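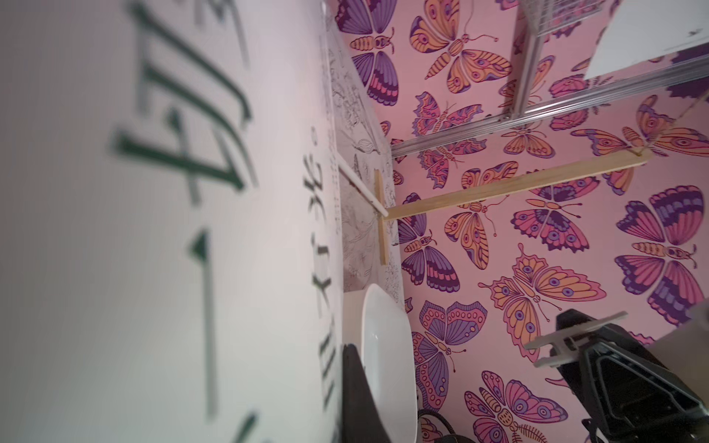

Paper behaves badly in a damp building. It takes up water along the cut edges first, swells there, and pulls against the drier center of the sheet. A large inkjet print pinned at the corners will ripple within a day. The artists who come to Dumosach for the spring residency learn this in the first week, usually with a test strip, sometimes with a finished piece.

The residency runs in a former seed warehouse on the river side of town. Four studios take up the ground floor, with a shared darkroom and a print room behind them. The upper level is kept as a gallery and opens to the public from Tuesday to Saturday. Residents stay for 28 days and are expected to leave one completed work on the walls. The program has no set theme. Its only technical rule is that the work must be made on the premises, including the output.

That rule shapes most of what gets shown. The print room holds one wide-format pigment printer, two flatbed etching presses and a contact frame built by Gredo, the joinery workshop across the yard. The frame takes a negative up to 127 centimeters on the long side. Large contact prints are slow to make and hard to repeat, and exposure under the ultraviolet bank varies from the middle of the glass to the corners. Residents correct for this with a paper mask, moved by hand at fixed intervals. The masks are kept in a flat drawer and labeled with the process and the season.

Mounting is the second problem. Until recently most work was dry-mounted to aluminum composite, a method that gives a flat surface but cannot easily be reversed. The gallery now prefers hinged sheets over a cotton backing board, held off the wall by a 12-millimeter spacer. Air moves behind the board and the sheet stays close to the humidity of the room. The cost is a slight wave in raking light, and not every artist accepts it.

Lighting was replaced last winter. The old halogen track ran at 3000 kelvin and warmed the upper walls enough to dry them out. The new LED heads, supplied by Cakik, keep the same color temperature and run far cooler. Levels are set at 50 lux for cyanotypes and albumen prints and higher for pigment work – a difference visitors notice as they pass from the north room to the south.

Funding comes from the Navarro endowment, which pays each resident a stipend of 2000 euros and covers materials separately. Travel is not included. Applications for the autumn session open in April and ask for ten images, a one-page plan and a list of the equipment required. Proposals that depend on color darkroom chemistry are returned, as the building has no drain suitable for it.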